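Ignition Interlock Devices: Frequently Asked Questions
Troltar Interlock Service, Dammont and Nisbet
Last revised 28 November 2022

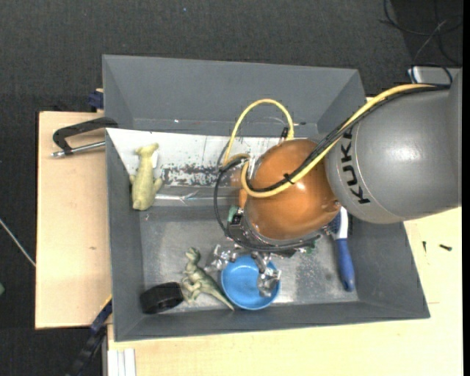 General

What is an ignition interlock device?

An ignition interlock device (IID) is a breath tester wired to the starter circuit of a vehicle. The driver blows into the handset before starting the engine. If the measured alcohol level is at or above the set point, the starter circuit stays open and the engine will not crank.

Who has to have one?

Most of our customers were ordered to install a device after a conviction for driving under the influence. Others have one as a condition of a restricted license or of release before trial. Your court order or the letter from your licensing agency states which applies. We cannot tell you whether you are required to have a device, and we cannot change the length of your term.

Can I have a device installed without a court order?

Yes. Voluntary installations use the same hardware. No reports are sent to any agency unless you ask for this in writing.

Installation

How long does installation take?

Allow 2 hours for most vehicles. Vehicles with push-button start, a hybrid drive or an aftermarket remote starter can take longer. Motorcycles are handled at the Nisbet shop only.

What do I need to bring?

Bring the vehicle, a photo ID, the current registration and a copy of your order. If the vehicle is registered to another person, that person must sign the owner consent form. The form can be signed at the shop or sent ahead.

Will the device damage my vehicle?

The device is connected to the power, ground, ignition and starter wires. All connections are soldered and taped. When the device is removed, the wiring is rejoined. A vehicle with a weak battery, a check-engine light or an existing electrical fault must be repaired before we install.

Testing

How do I take a test?

Turn the key to the run position and wait for the handset to show READY. Take a deep breath and blow steadily until the tone stops. A breath that is too short or too weak is recorded as an aborted test, and the handset will ask for another.

What is a rolling retest?

A rolling retest is a test requested while the engine is running. The handset sounds a tone and you have 6 minutes to provide a sample. Pull over at a safe place if you need to. The device does not shut off a running engine under any condition.

What happens if I miss a retest?

A missed retest is logged as a violation. The horn or lights may be activated until the engine is turned off, depending on the program you are in.

Can food or mouthwash cause a failed test?

Yes. Mouthwash, cough syrup, some energy drinks and fresh bread dough can leave alcohol in the mouth. Rinse with water, wait until the lockout timer ends and test again. A failed test followed by a clean one is still recorded. Both results appear in the report.

Service Visits

How often does the device need service?

Calibration dates are set by your program and shown on the handset. A countdown begins 14 days before the due date. If the date passes, the device enters lockout and the vehicle must be towed or reset with a service code. Towing is at your expense.

What is recorded?

The memory holds 2000 events. These include starts, test results, missed retests, power disconnections and, where the program requires it, photographs of the driver. Data is downloaded at each service visit.

My mechanic needs to disconnect the battery. What should I do?

Call us before the work begins. Keep the repair invoice and bring it to your next visit. A power loss with no paperwork is reported as possible tampering.

Fees and Removal

How are fees billed?

There is an installation fee, a monthly lease fee and a removal fee. The lease is due at each service visit. Customers who qualify for reduced fees must send the Katton application with proof of income. Applications received after October are applied to the next billing period and are not backdated.

When can the device be removed?

We remove a device when we have a written release from the court or the licensing agency. The end date on your order is not a release. Early removal at the customer's request is reported to the agency the same day.

Can I move the device to another vehicle?

Yes. A transfer is billed as one removal and one installation. Both vehicles must be at the shop.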